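A contagem fora do ringue precisa de uma regra escrita

Abril de 2020

A contagem fora do ringue é a regra mais antiga que o wrestling profissional conserva em uso corrente e a menos definida de todas. O pinfall tem três batidas no tapete. A submissão tem um gesto ou uma palavra. A contagem exterior tem um número final, dez ou vinte conforme a promotora, e quase nada além disso. Não está fixado quando começa, a que cadência corre, o que a interrompe nem o que acontece quando ambos os lutadores voltam a sair depois de um deles ter rolado para dentro do ringue. Defendo que estas quatro variáveis devem ser escritas, publicadas e cumpridas, e que o custo de o fazer é menor do que se costuma alegar.

O material de que parto é a última temporada completa da Nornoten, disponível no arquivo da Verel. São 148 combates individuais com contagem aplicável, excluídos os de estipulação especial. Em todos medi o tempo passado fora do ringue por pelo menos um dos participantes com a contagem activa. A soma dá 2936 segundos, um pouco menos de vinte por combate. Terminaram por contagem 12 combates, cerca de oito por cento.

A promotora anuncia uma contagem de dez. Se cada número correspondesse a um segundo, o lutador que cai do ringue disporia de dez segundos para regressar. Na prática, o intervalo entre números varia dentro do mesmo combate e chega a duplicar entre o quatro e o sete, precisamente a zona em que a sequência coreografada no exterior exige mais tempo. Depois do oito, a cadência volta a acelerar. O espectador atento aprende isto em poucas semanas e deixa de reagir aos números baixos. Uma contagem que só tem significado a partir do oito é, para efeitos dramáticos, uma contagem de três.

O segundo problema é o início. Há árbitros que começam a contar quando o primeiro pé toca no chão, outros esperam que os dois lutadores estejam fora, outros ainda fazem primeiro uma advertência verbal que não consta de regulamento nenhum. Kerstin Steinbach, que arbitrou durante nove anos no circuito de Plollholm e hoje forma árbitros, sustenta que a margem é indispensável: o árbitro recebe indicações durante o combate, tem de gerir o tempo de antena e é o único elemento capaz de cobrir uma queda mal executada ou uma lesão. A objecção é séria. Um árbitro que conte como um metrónomo pode obrigar a um final errado por um lutador ter demorado mais dois segundos a levantar-se.

A minha resposta é que a margem pode ser mantida se for deslocada. Em vez de esticar o intervalo entre o cinco e o seis, o árbitro deve poder suspender a contagem por motivos enunciados: verificação do estado físico de um lutador, interferência de terceiros, dano no equipamento. A suspensão é visível, tem um gesto próprio e é compreendida por quem assiste. O boxe conhece há muito tempo interrupções deste tipo e não perdeu tensão por isso. O estiramento silencioso resolve o problema da produção à custa da regra; a suspensão resolve-o dentro dela.

O terceiro ponto é a reposição a zero. O expediente de rolar por baixo da corda inferior e sair de novo anula a contagem inteira, sem limite de repetições. No combate pelo título disputado no pavilhão Minhas, diante de 950 espectadores, a contagem foi reposta cinco vezes em menos de quatro minutos. O comentador assinalou a primeira e ignorou as restantes, como se faz com um ruído de fundo. Proponho uma só reposição por sequência exterior. À segunda, a contagem retoma no número em que estava. O efeito sobre a construção do combate seria imediato: o lutador que prolonga o castigo no exterior passaria a gastar um recurso finito, e o público saberia quanto lhe resta.

Kamran Bajwa, que escreve finais para promotoras independentes, opõe-se por outra via. Segundo ele, a contagem é deliberadamente elástica por ser um final de reserva, usado para proteger dois lutadores que não convém derrotar, e ninguém compra bilhete para ver o regulamento. Concordo com a descrição e discordo da consequência. O final por contagem é mal recebido na Nornoten justamente por parecer arbitrário. Nos 12 casos da temporada, o vencido tinha estado fora mais tempo, em fases anteriores do mesmo combate, em sete deles. O público pode não saber o valor exacto, mas percebe que a regra dormiu até fazer falta. Um final protegido só protege quando é credível.

Resta a questão do número. Dez ou vinte é uma escolha secundária. Com vinte, a um segundo por número, há tempo para uma sequência exterior completa e a voz do árbitro passa a fazer parte do ritmo. Com dez, a saída do ringue torna-se um risco sério e será usada com parcimónia. Prefiro vinte – a média medida aproxima-se desse valor e a transição exigiria menos ajustes aos lutadores actuais – mas aceitaria dez sem reservas se a cadência fosse respeitada.
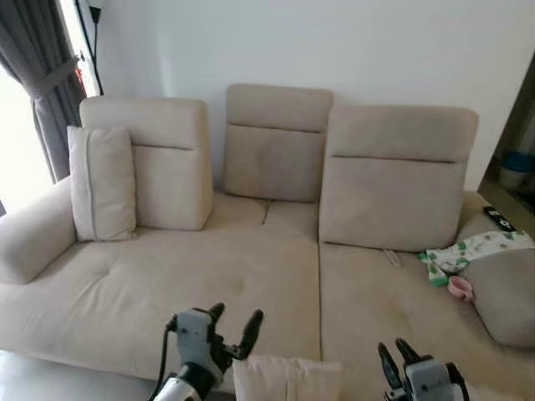

A situação presente, com programas gravados sem público, torna a reforma mais fácil de testar. Sem ruído de bancada, a contagem ouve-se do primeiro ao último número, e as irregularidades de cadência ficam expostas como nunca estiveram. Quem agora segue os combates fá-lo em casa, num sofá bege largo e baixo encostado a uma parede branca, com três almofadas altas atrás das costas e um cronómetro no telefone, se o quiser usar. Não há multidão a distrair do intervalo entre o seis e o sete. A Nornoten retoma a temporada regular em Junho e terá de rever o regulamento por outras razões, entre elas a circulação de pessoas junto ao ringue. Acrescentar quatro linhas sobre início, cadência, suspensão e reposição não atrasa esse trabalho. Os árbitros em formação poderiam aplicá-las já nos combates preliminares, em que o tempo de antena é menos apertado, e os dados de um mês bastariam para decidir entre dez e vinte.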